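Zweiarm-Zelle von Prakard nach zwei Monaten: Aufbau, Pflege und eine Reparatur

Ich schreibe diese Bewertung, weil ich vor dem Kauf selber lange gesucht habe und fast nur Texte vom Hersteller gefunden habe. Wir haben das Tischpaket von Prakard mit zwei weissen Armen, zwei Parallelgreifern, Netzteilen, Gurten und der Steuerungssoftware Wistora. Bei uns läuft es in einem kleinen Labor an einer Berufsschule, meistens mit Aufgaben zum Greifen und Umlegen. Ich bin für die Zelle zuständig, also für das Aufstellen, das Kalibrieren und alles, was kaputt geht. Programmiert wird sie von anderen.

Lieferung und Auspacken

Das Paket kam an einem Mittwoch in zwei Kartons. Die Arme lagen fest im Schaumstoff, die Greifer extra in kleinen Schachteln. Eine gedruckte Anleitung war dabei, aber sie beschreibt nur den Aufbau mit einem Arm. Für zwei Arme muss man die Datei von der Seite herunterladen, und diese Datei gibt es nur auf Englisch. Für mich war das kein Problem, für manche Kollegen schon.

Was gefehlt hat, waren die langen Schrauben für die Bodenplatten. In der Liste standen sie drin. Der Händler, Sithole, hat sie ohne Diskussion nachgeschickt, es hat aber neun Tage gedauert. Wer einen festen Termin hat, soll die Schachteln sofort kontrollieren.

Aufbau auf dem Tisch

Die beiden Arme stehen einander gegenüber und greifen zur Mitte. Den Abstand der Basen habe ich zuerst nach der Anleitung eingestellt, und das war für unsere Aufgaben zu eng. Die Unterarme kamen sich in die Quere, wenn beide gleichzeitig in einen Behälter greifen sollten. Jetzt haben wir 78 cm zwischen den Mitten der Bodenplatten. Damit kommt jeder Arm noch gut über die Mitte hinaus, und die Ellbogen bleiben voneinander weg.

Sehr empfehlen kann ich eine matte Unterlage. Auf der blanken weissen Tischplatte hat die Kamera Reflexe gesehen, und leichte Teile sind beim Zugreifen weggerutscht. Eine einfache braune Matte hat beides stark verbessert. Sie muss aber flach liegen. Unsere hatte am Anfang eine Welle vom Transport, und der Greifer ist zweimal dagegen gestossen, bevor ich verstanden habe, woher der Fehler kommt.

Die Kalibrierung in Wistora ist gut gemacht. Man führt jeden Arm mit der Hand in mehrere Stellungen und bestätigt. Beim ersten Mal habe ich fast einen ganzen Vormittag gebraucht, heute geht es in einer halben Stunde. Nicht schön ist, dass die Software den linken und den rechten Arm nur nach der Seriennummer unterscheidet. Ich habe auf beide Basen unten einen Aufkleber gemacht, sonst vertauscht man sie beim Umstecken.

Kabel und Gurte

Hier muss ich Prakard kritisieren. Die Kabel laufen aussen am Arm entlang und werden mit schwarzen Gurten gehalten. Das ist im Prinzip in Ordnung, man kommt überall leicht dran. Aber die Länge der Schlaufe am Gelenk ist nirgends angegeben. Ist sie zu kurz, zieht das Kabel am Stecker, wenn der Arm sich streckt. Ist sie zu lang, liegt das Kabel auf der Matte und schiebt die Gegenstände herum.

Ich mache es jetzt so: zuerst den Arm langsam in die weiteste Stellung führen, dann den Gurt nur leicht schliessen, dann den Arm einmal ganz zurück fahren. Erst wenn das Kabel in beiden Stellungen frei ist, ziehe ich den Gurt fest. Beim Greiferkabel lasse ich absichtlich etwas mehr Reserve - lieber ein Kabel auf der Matte als ein ausgerissener Stecker.

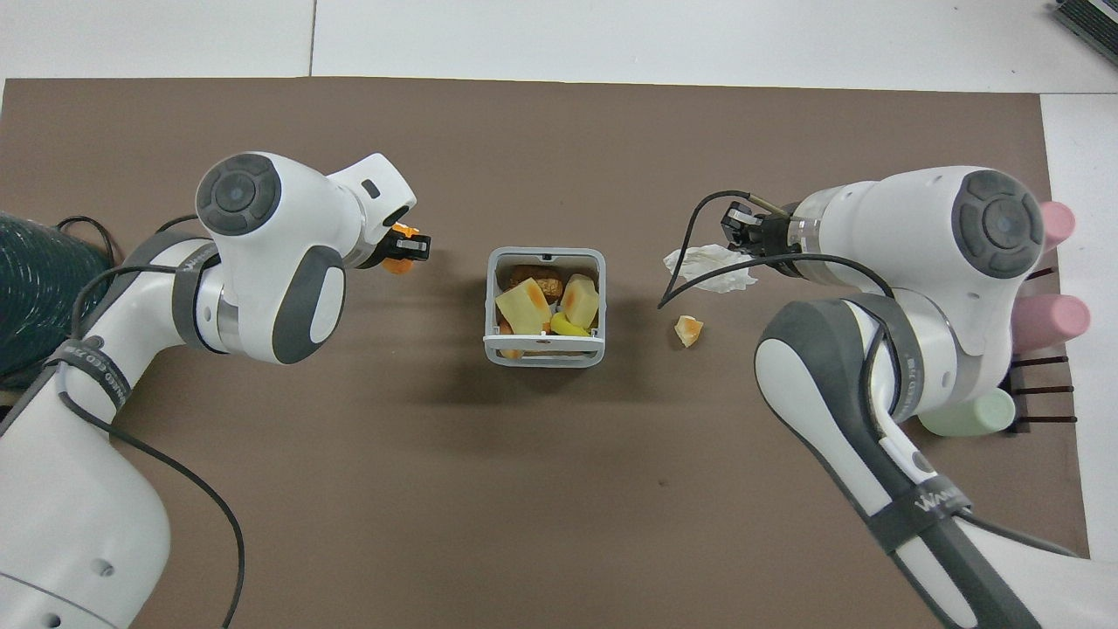

Die Gurte selber halten gut, aber sie sammeln Staub und Krümel. Einmal in der Woche öffne ich sie, wische darunter sauber und schliesse sie wieder an derselben Stelle. Die Stelle habe ich mit einem dünnen Strich markiert. Wenn der Gurt nur zwei Finger breit wandert, stimmt die Schlaufe nicht mehr.

Die Greifer

Mit den Parallelgreifern bin ich zufrieden. Sie schliessen gleichmässig, und die Kraft lässt sich fein genug einstellen für weiche Dinge. Wir üben viel mit Lebensmittelstücken und einem kleinen Kunststoffkorb. Bei Stücken mit glatter Oberfläche muss die Kraft etwas höher sein, bei Gebäck deutlich niedriger, sonst bricht es. Die Werte speichern wir pro Gegenstand ab, das geht in Wistora schnell.

Der Korb hat offene Seiten, und das ist für eine Anfängergruppe schwieriger als eine geschlossene Schale. Ein Finger vom Greifer kann an einem Steg hängen bleiben. Die Steuerung stoppt dann rechtzeitig, aber danach muss man den Arm von Hand lösen. Ich würde den Anfang immer mit einer flachen Schale machen.

Zur Reinigung: Die Finger kann man mit zwei Schrauben abnehmen. Ich nehme ein feuchtes Tuch mit wenig Spülmittel, dann ein trockenes. Keinen Alkohol auf die Gummiflächen, sie werden davon hart. Das habe ich bei dem ersten Paar gelernt, und das Paar war danach nicht mehr zu gebrauchen. In der Anleitung steht leider nur "reinigen nach Bedarf".

Die Reparatur

Im Oktober hat der rechte Arm angefangen zu klicken, immer beim Anheben. Zuerst habe ich an das Getriebe gedacht und war schon unglücklich. Im Protokoll von Wistora standen zu diesem Zeitpunkt 1.616 Zyklen für diesen Arm, das ist nicht viel. Ich habe den Strom abgeschaltet, den Arm abgestützt und die runde graue Kappe am oberen Gelenk abgenommen. Darunter war eine von den vier Schrauben am Flansch locker. Sie hatte keinen Sicherungslack, die anderen drei schon.

Ich habe alle vier herausgenommen, die Gewinde sauber gemacht, mittelfesten Lack benutzt und über Kreuz angezogen. Danach neu kalibriert. Das Klicken ist weg. Am linken Arm habe ich dieselbe Stelle kontrolliert, dort war alles fest.

Ein Hinweis für alle, die das auch machen: Die Kappe ist nur geclipst, aber die Clips sind dünn. Mit einem Schraubenzieher bricht man sie leicht ab. Besser ist ein flacher Kunststoffhebel, wie man ihn für Telefone benutzt. Und man muss den Arm wirklich abstützen, er fällt ohne Strom sofort nach unten.

Der Support von Prakard hat auf meine Nachricht nach zwei Tagen geantwortet und war freundlich. Man hat mir neue Schrauben angeboten, die ich nicht mehr gebraucht habe. Ob der Fehler bekannt ist, wollte man mir nicht sagen.

Ersatzteile und Kosten

Ein Paar Ersatzgreifer hat uns bei Sithole 380 Euro gekostet. Das finde ich zu viel, auch wenn die Qualität stimmt. Nur die Gummiflächen einzeln zu kaufen ist bei Prakard nicht möglich. Von Detside gibt es passende Auflagen zum Kleben, sie sind ein bisschen dicker. Man muss dann die geschlossene Stellung in der Software neu setzen, sonst meldet der Greifer immer, dass er etwas hält. Bei uns sind die Auflagen seit fünf Wochen drauf und kleben noch.

Was mir gefällt

Die Arme sind leise genug für einen Unterrichtsraum. Alle wichtigen Schrauben haben dieselbe Grösse, man braucht nur einen Schlüssel. Das weisse Gehäuse wird schnell schmutzig, aber man sieht dadurch auch sofort, wo Fett austritt. Wistora ist in der Version 2 viel stabiler geworden, vorher ist die Verbindung zum zweiten Arm öfter verloren gegangen.

Was mir nicht gefällt

Die Anleitung ist für eine Zelle mit zwei Armen zu dünn. Es gibt keinen Wartungsplan, ich habe mir selber einen geschrieben. Der Notausschalter hat ein kurzes Kabel, bei uns reicht es gerade bis zur Tischkante. Eine Verlängerung ist als Zubehör gelistet, aber seit dem Kauf nicht lieferbar.

Mein Wartungsplan

Täglich: Matte abwischen, Finger abwischen, Kabelschlaufen anschauen, Notaus testen.
Wöchentlich: Gurte öffnen und reinigen, Greiferschrauben prüfen, Nullstellung kontrollieren.
Monatlich: Kappen abnehmen, Flanschschrauben prüfen, komplette Kalibrierung, Sicherung der Einstellungen auf einem zweiten Rechner.

Bewertung

Ich gebe vier von fünf Sternen. Den Stern ziehe ich für die Anleitung und die lockere Schraube ab. Für Schulen und kleine Werkstätten würde ich das Paket wieder kaufen, wenn eine Person da ist, die gerne schraubt und dafür auch Stunden bekommt. Falls die Verlängerung für den Notaus doch noch kommt, trage ich es hier nach.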